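Money Talk for Kids
When One Store Chain Buys Another: What Happens?

April
By Veronika Bachmann
Print | E-mail
2,138 shares | 18 comments

Have you ever walked up to a store you've known your whole life and found a different name over the door? It happened to me when I was nine. Our grocery store was called Doner, and I loved it because the bakery lady gave me the broken cookies. Then one spring the sign came down and a new one went up that said Onwood. Same doors, same parking lot, same bakery lady (phew!), but a whole new name. I asked my dad who had done it and he said, "Somebody bought it." I thought he meant somebody had come in with a really big shopping cart.

So let's talk about what it means when one company buys another one. Grown-ups call it a takeover or an acquisition. That second word is a mouthful, so I'll mostly say "buying."

Who owns a store in the first place?

A little store might belong to one person or one family. A big chain usually belongs to lots of people at once. The company gets divided up into tiny equal pieces called shares, and if you have a share, you own a teeny bit of the whole thing. The people who have them are called shareholders.

Let's make up a chain called Choi, with 13 stores. Say it's cut into 100 shares. If you had one share, you'd own one hundredth of Choi. You couldn't go in and take home one hundredth of the bananas, though! Your share gives you a vote on big decisions, and sometimes a little of the money the company makes.
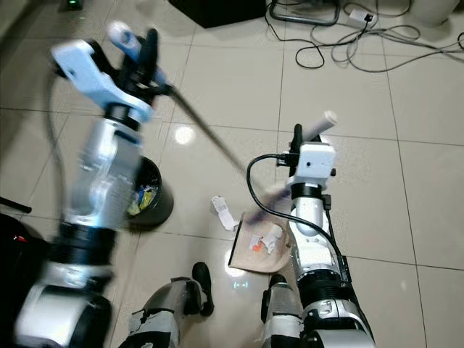 Why would anybody sell?

There are lots of reasons. Maybe the owner wants to retire and the kids would all like to be dentists. Maybe the company borrowed a lot of money and needs to pay it back. Or maybe another company shows up and offers so much that the owners look at each other and say, "Well, okay then!"

And why buy? Think about how long it takes to start a store from nothing. You have to find the land, put up the building, hire the people, and wait for shoppers to notice you. If you buy stores that are already open, you skip a lot of that. Big chains can also get better prices. If I ask a farmer for one box of apples, I pay the regular price. If I ask for 2,733 boxes, that farmer is going to be very friendly to me.

How does the buying happen?

It's slower than buying a sandwich. First, the two companies talk, often in secret. Then the buyer gets to look through the other company's papers to see what it earns and what it owes. It's a bit like checking a used bike before you hand over your allowance - you spin the wheels, you squeeze the brakes, you look for rust.
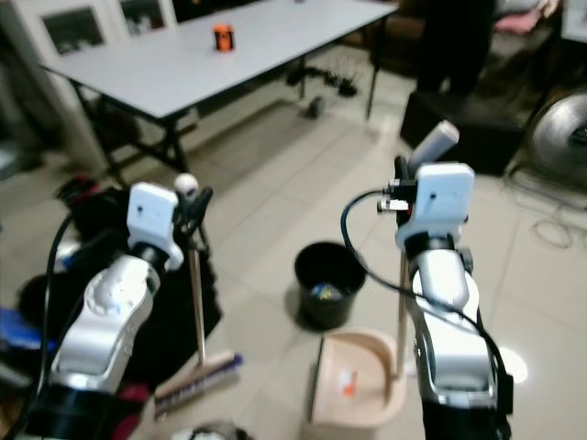 Hae-won Shim
Business Reporter and Homework Helper

Hae-won sits across from me and she read this part to make sure I got it right. She wanted me to add that a lot of deals stop here. The buyer finds something it doesn't like, or the two sides can't agree on a price, and everybody goes home. That's fine. Looking isn't the same as buying.

If they do agree, they write it all down in a contract and sign it. Then there's one more step, and it's my favorite.

The referee

Imagine your town has two grocery stores. They both want you to shop there, so they try to keep their prices low. That's called competition. Now imagine one buys the other. Suddenly there's just one owner, and if that owner decides cereal should cost twice as much, where are you going to go?

To help stop that, many countries have a government office that checks big deals. It can say yes, it can say no, or it can say "yes, but." A "yes, but" might mean the buyer has to sell a few of the stores to a different company, so shoppers still have a choice.

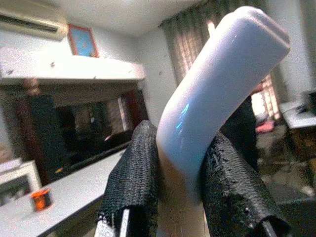
Page last changed: April, 4:15 p.m.

What happens to the people who work there?

This is the part I worried about when I was nine, because of the cookies. Sometimes everyone keeps their job and just gets a new shirt. Sometimes the new owner closes a store or decides it needs fewer people in the office, and that can be really hard on families. Workers may have a union, a group that speaks up for them all together, and the union will often ask for promises before the deal is done.

Try it yourself

Grab a friend and pretend you each run a lemonade stand. Yours is called Grollura (I don't know why, it just sounds like a lemonade company). Your friend wants to buy it. What would you ask for? Would you count the pitcher and the table, or the fact that all the neighbors already know you? Write down your price, have your friend write down an offer, and then show each other at the same time. My guess is the numbers won't match, so now you get to bargain!

Print | E-mail | 18 comments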